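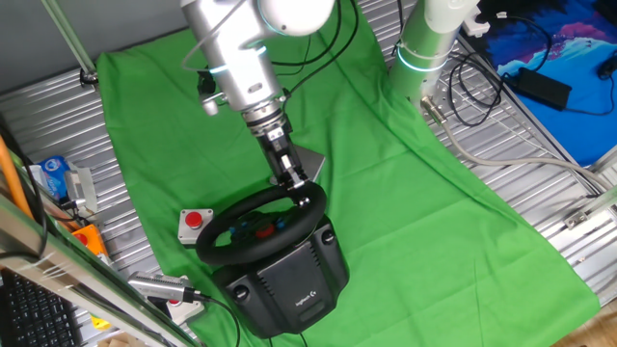 Logitech wheel on the green cloth, metal tabletop.

30 April 2023

Fuel and tire work for the Rindska race, most of the afternoon. Going to write it down properly this time. The notes from October were three words and a lap number and I could not reconstruct anything from them.

Started in Brurneo with the default setup at Edow, only to get my hands back. Edow is short and flat and hides nothing. If the car pushes in the second corner there, it will push everywhere. It pushed. Took one step out of the front bar and the push moved from mid-corner to exit, where I can deal with it on the throttle. Left the rear alone. Last time I changed both ends in one session and lost track of which change did what.

Then Rindska. The lap has two slow sections joined by the long climb, and the climb decides the gearing. With the stock final drive the engine hits the limiter before the braking point. With the next one up it does not, but the car is lazy out of the hairpin and I lose more there than I gain on the hill. Kept the stock drive and accepted the limiter. Short-shifting out of the hairpin helps traction as well, so the limiter is not such a bad trade.

Force feedback: reduced overall gain again. The signal was clipping in the fast left, meaning the wheel went to full force and stayed there, and past that point there is no information about front grip. At the lower gain the center feels light and I over-corrected on the straights for several laps. It passed. Raised the minimum force slightly to cover the dead area around center. Too much and it oscillates hands-off, so I went up until it started to hunt and came back one step. Damping off. Will leave all of this alone until after the race.

Brake pedal: deadzone at the top was too small. The telemetry trace showed a trickle of brake down the straight, which is my foot resting. Recalibrated with the shoe on this time. Obvious, but I have been calibrating in socks and driving in shoes since winter.

Long run after that. 28 laps, full tank, no resets. Lap times stable until the last third, then the left front went off. The drop is not a slope, it is a step. Once the surface temperature is over the edge it does not come back unless I give up most of a lap. I tried lifting early into the fast left and the step arrived later, at a cost per lap small enough to disappear in traffic. That is the plan for the stint, then: lift early from the beginning, do not wait for the tire to ask.

Fuel was better than the estimate. The sheet from Agudelo (the league setup pack, downloaded again because my copy was from an older version) assumes a heavier foot on the climb. With short-shifting I finish the run with 3 laps in hand. Could start lighter. Not sure I want to. A safety car helps me, but a wet start changes the consumption and I have no data for that at all.

Pit entry is still the weakest thing I do. Missed the line twice in ten tries, both times from braking at the board and not before it. The board is placed for a car with more downforce. New reference is the end of the curb on the right. Practiced it until it was dull.

Spring rates tomorrow if there is time, one click only on the rear. The curb at the chicane unsettles the car over the inside wheel, and I would like to know whether that is spring or damper. My guess is slow rebound. The guess has been wrong before.

Housekeeping. Moved the replay files off the small drive; the folder had grown past 3000 items and the game took noticeably long to open the list. Deleted everything from the old tire model. Kept the Edow baseline runs for comparison. Renamed the setups so the track comes first and the fuel load second.

Right wrist sore across the top. Grip is too tight in the slow section, same as always. Loosened it on purpose for the last short run and was no slower.

Left to do: wet baseline, pit entry from cold, check the start procedure in the league rules. Stopped at 10 and went to bed with the window open.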